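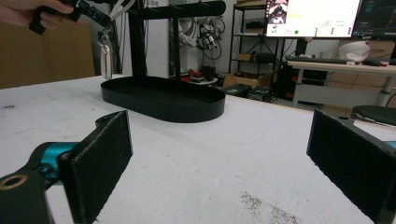

Set-up guide, section 7: Recording by hand
Shiyu Yu, Stoltmont, 20 Nov 2022

The sales sheet says the robot learns from a handful of tries. Plan on 200.

1. Stand the jewellery stand on the white table, tray down.
2. Take one gripper in each hand. Start recording.
3. Hang the piece on the crossbar at your normal pace.
4. Let go, back off, stop recording.

Note: A green light on your recorder means it is saving. It does not mean the try was any good. Watch each one back.

Caution: Do not pull a stuck loop. The stand tips easily.

5. Delete failed tries before you send the set to Jingyi Gu.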